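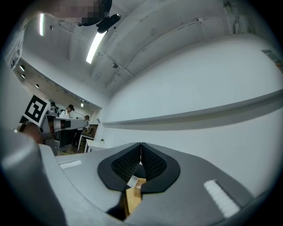
## Kolen Court Residents' Association: Minutes, October

**Chair:** Razia Orakzai
**Minutes:** Rafia Shaikh
**Apologies:** received from 4B, 6A and, by text during item 2, 3C

### 1. Last meeting's minutes

Approved after "heated exchange" was changed to "exchange."

### 2. Laundry room

The second dryer is still out. Mernano came, looked at it, and sent a bill for $191 for looking at it. Razia has asked what a repair would cost and was told someone would need to come and look at it.

Agreed to get a price from Wovov. Until then the sign-up sheet stays. Residents are reminded that writing "all day" in a one-hour box does not give you all day.

**Action:** Razia to call Wovov.

### 3. Money

Balance is $1,852. The roof fund is not to fall below $1,000, as voted in spring by the same people who now want a bench.

### 4. The bench

Proposal to spend up to $400 on a bench by the front steps. 2A wants one with a back. 5C feels a back will encourage sitting. It was pointed out that sitting is the usual thing with benches. 5C asked for the remark to be minuted, and it has been.

Vote: carried, with a back. Color put off until next time, when we expect to be here a while.

**Action:** 2A to bring three choices. Three, please.

### 5. Kan Street gate

The gate now closes but does not open. Last month it opened but did not close. The chair called this progress. Rafia has the spare key and would like fewer calls about it after 10 p.m.

**Action:** Rafia to ask the locksmith for a date.

### 6. Any other business

- Bikes in the hallway: still there.
- Whoever is feeding the pigeons has been asked to stop. All present said it wasn't them.
- 1B asked if meetings could be shorter. Discussed for twenty minutes and held over.

Meeting closed at 9:40 p.m. Next one in November, same room, bring your own mug.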